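Report of a Visit to the Herath Basketry Works, Skokberg

Prepared for the members of the Malura Craft Education Trust

Members of the Trust were received at the Herath works on a Wednesday in September, at the invitation of the works manager, Sabina Samarakoon. The visit had been requested in the spring, when the Trust began to consider whether plaited and woven containers might be added to the materials lent to schools. The party consisted of Tania Khan, who led it, Divya Menon and Kamrul Dewan. Iqra Tarar was unable to travel and sent written questions, which are answered where they arise.

Arrival and welcome

The party arrived at 9.40 in the morning by the branch line and walked up from the station. Visitors who intend to come by car should note that the lane behind the works is narrow and that the yard is kept clear for deliveries until noon. Ms Samarakoon met us at the gate and gave a short account of the business. It occupies two long sheds and a former chapel, and employs 51 people, of whom a little over half work at the benches. The remainder are in dyeing, finishing, packing and the office.

The works took its present form when the Herath family bought the premises from a rope maker. Some of the rope maker's fittings are still in use, among them the iron rails along the ceiling of the east shed, from which bundles of material are hung to dry after dyeing.

Materials and dyeing

Most of the baskets made at Skokberg are of willow, rush or paper cord. Willow is bought from three growers in the valley and sorted by length on arrival. The sorting is done by standing a bundle in a sunken barrel and drawing out the longest rods first, a method which the party was invited to try and which is harder than it appears.

Dyeing takes place in the smaller shed. There are 59 colours on the current card, though only a dozen are kept in stock throughout the year. The greens were said to give the most trouble. Two batches mixed from the same recipe may dry to different shades, and the dyer keeps a sample of each batch pinned to a board with the date written beneath it. Mr Dewan asked whether the dyes would be suitable for articles handled by young children. We were shown the supplier's papers and have been promised copies, which will be placed with this report when they arrive.

The weaving shed

The larger part of the morning was spent in the east shed. The weavers sit on low boards with the work tilted in front of them, and each is responsible for a basket from the base to the border. Ms Samarakoon explained that a division of the work into stages had been tried some years ago and given up. Borders made by one person upon sides made by another did not sit well, and the weavers disliked it.

A plain round shopping basket takes an experienced weaver a little under two hours. An oval one with a lid may take most of a day. Ms Menon, who has some experience of cane work, was given a place at the end of the row and completed four rounds of a base under instruction. Her rods had not been soaked for long enough and two of them cracked at the turn, and she was told that this was usual with the first base of the morning.

In answer to Ms Tarar's first question, apprentices are taken on each autumn and remain for two years. They begin with bases only. In answer to her second, the works does accept school parties, but no more than twelve pupils at a time and only on days when the dye shed is closed.

Finishing, stores and sales

Finished baskets are singed to remove loose ends, brushed, and checked for level on a sheet of slate. Those that rock are sent back. We were pleased to see that baskets with small faults of colour are sold at a reduced price from a shelf by the office door.

The stores are in the former chapel. At the time of our visit they held 1495 finished pieces, a figure read to us from the stock book, and further shelving was being put up in the gallery. The principal customer is Vasmont, whose shops take the square storage baskets in three sizes. A standing order of 588 pieces was being packed while we were there, each basket nested in the next with a sheet of paper between.

Luncheon was provided in the office. The Trust is grateful to the kitchen for accommodating Mr Dewan's diet at short notice.

Matters discussed

In the afternoon Ms Khan put forward the Trust's proposal for a lending set of woven containers, to include examples of at least four weaves and one unfinished piece from which pupils might see the construction. Ms Samarakoon was in favour. She advised against including very fine rush work, which does not travel, and suggested that the unfinished piece be renewed each year, as the open ends become brittle with handling.

The question of price was left open. The works would prefer to supply the sets complete, with a fitted box. Ms Khan thought that the box could be made more cheaply at home, and undertook to obtain an estimate.

There was also some discussion of care. The advice given was that willow should be kept out of strong sun and away from radiators, and damped lightly once or twice a year. Paper cord should be wiped and never soaked. A leaflet on the subject exists but is out of print — the office will lend us its last copy so that the wording may be used.

Recommendations

It is recommended that two sample sets be ordered for trial in the coming school year, that the leaflet be reprinted with the permission of the works, and that a second visit be arranged in the winter, when the new season's willow is being cut and sorted. Members wishing to join that visit should give their names to Ms Menon.

The party left Skokberg by the 4.15 train.

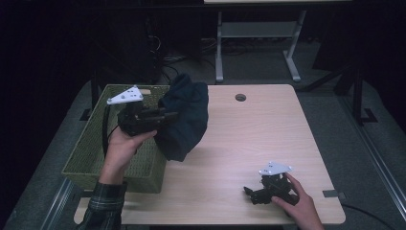 Green woven basket on a pale, wood-grain table.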